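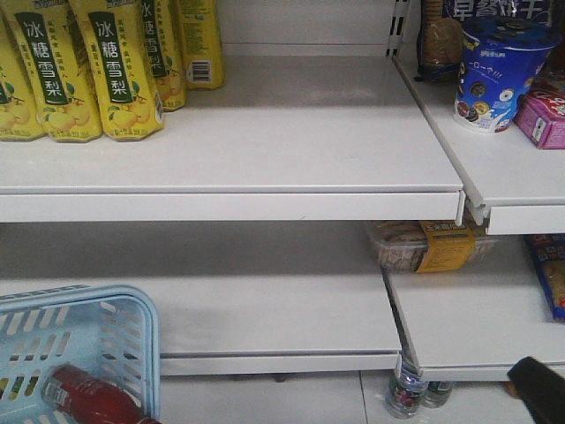

Shelving, left and right bays, drinks and snacks at the back

Progress report, Gotby corner shop refit
To: Chiyo Yoshida, Dralcombe small grants
From: Mebrat Mekonnen
October

Chiyo, sorry this is short, writing between deliveries. Headings follow your form where I could find it.

Where we are

Shelving is up. White metal, slotted upright between the two bays. Left bay and right bay both usable. Milovan Georgiev did most of the assembly over one long Tuesday and came back in the evening to do the leveling.

Right side still sits slightly lower than the left and at an angle, so the front lips meet in a step. Milovan wants to take the right-hand brackets off and rehang them. I'd like that done before we load it properly. Half a day's work, no new parts.

Left shelves need a wipe down. Gray dust and scuffs on the flat tops. Units were second hand from Olteanu so some of the scuffing will stay, we knew that when we bought. Saved 500 on the new price, moved to the lighting line, see below.

Stock

Only a trial placement so far. Pear drinks (the yellow bottles, rock sugar snow pear) on the upper left. Breakfast biscuits and the other packets on the upper right, with the chocolate sandwich cookies in the blue cup. Baked goods in the clear clamshell on the lower right, pushed too far back under the top shelf. They need to come forward, people won't bend down and look for them.

Anong Onsri is doing the layout plan. Her first idea is drinks left, dry snacks right, bakery low and near the front. She also wants shelf labels in English next to the Chinese, as a good share of the people coming in from the bus stop don't read it and have been asking what's in things. Agree with her. Label holders not ordered yet, need to know which width fits the lip.

First full order goes to Nomora once the layout is signed off. They want 8 days notice. Minimum order is 19 cases, more than I'd hoped, but they'll let us mix.

Money

Spent to date, almost 900, all of it shelving, fixings and van hire. Receipts are with Ilídio Sampaio, he'll send the scans separately. Nothing over budget. I would like to keep the shelving saving inside the project and put it to lights over the right bay, please confirm thats ok or tell me who to ask.

Problems

The step between bays, as above.
Back stock. No place for it yet. The store room has the old freezer in it and the collection has been moved twice.
Price gun arrived without lables. Chased, waiting.
I had the opening down as the start of the month on the last report. Too optimistic. End of the month looks doable if the rehang happens this week.

Next

Rehang right bay (Milovan)
Clean all the shelves, left side first
Layout plan final, with label widths (Anong)
Nomora order in
Small sign for the door, bilingual, wording still being argued over
Freezer out

From you I need the yes or no on the lighting money and whether you want to visit before opening or after. Mornings before 10 are best, it's quiet then and there's somewhere to park. Milovan can meet you if I'm out on the van.

Mebrat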